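The Snack Table, Sorted – speaker notes, Olaia Marín, Kavari

Slide 2. Say hi, then go straight in!

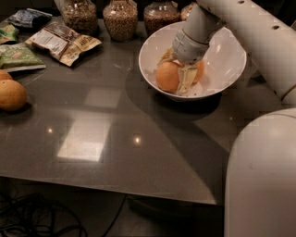

How often should you clear out a fruit bowl? Every evening, while you're tidying the kitchen anyway – peels to the compost, good fruit back on top.

Next: jars! I love clear glass for nuts and cereal (you can see when you're running low). Then snack bags – ask who folds and who clips. Give them 3 minutes to argue, then hand over to Gordon Kennedy.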